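Progress report: Gornach Sporting Goods, second-floor expansion
Prepared for the owners by Perla Ocampo, store development
Period covered: March through May

Where we are

The second floor is open, in the sense that customers can get to it and some of them do. The escalator has been running since the middle of April, apart from one long weekend when it preferred to be a staircase. Footwear, team sports and the ski shop are fully stocked. Camping is stocked except for tents, which are with the freight company, who are very sorry.

Of the 29 departments on the approved plan, 18 are trading from their final position. The others are trading from wherever we could fit them, and I would ask visiting owners to be patient about fishing, currently next to yoga. The fishing customers have been good about it. The yoga customers have written in.

Vendors

Rumik has finished its shop-in-shop on the east side and signed off the punch list. They did good work and argued about everything, and I would hire them again. Etlow delivered the running-shoe wall three weeks behind schedule with the shelves drilled for a different wall. They have replaced them at their own cost, and the letter confirming this is in the shared folder, where I keep going to look at it.

The climbing wall contractor, Tzanetos, has asked for one more change to the anchor layout. This is change number 4. I have approved it on the condition that there is no number 5, and I have that in writing too.

Safety and inspections

The city walked the floor on a Monday and passed us with two notes. One was a missing exit sign over the stockroom door, which went up the same afternoon. The other was a display canoe in a corridor that the inspector felt should be a corridor. The canoe now hangs above the boat counter and looks better there, so I am counting that as merchandising. 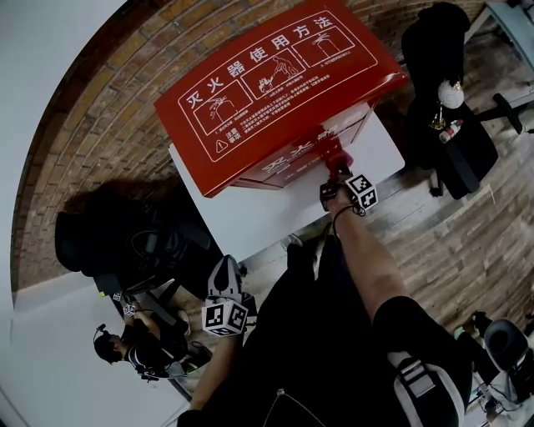
Staff training for the new floor is complete for everyone on the day shift. Evening staff have one session left, and I have moved it to 8 a.m. on delivery day, a decision I announced by email.

Budget

We are inside the contingency. We are a good deal further inside it than I said we would be in my last report, mostly thanks to the flooring under the basketball half court, where the old slab had a slope that nobody had noticed until we put a ball on it. The leveling work is done and paid for. I don't expect to draw on the contingency again before the climbing wall opens, and I will call before I do.

Next period

Tents, if the freight company's sorrow turns into a truck. Fishing moves to its own corner as soon as the fixtures are bolted down. The climbing wall needs its final load test and a sign telling parents that they have to stay in the building.

I am asking for two decisions from the owners: the opening hours for the half court, and whether we keep the old ground-floor registers through the holiday season. I would keep 3 of them. The accountant would keep none, and her memo is attached behind mine.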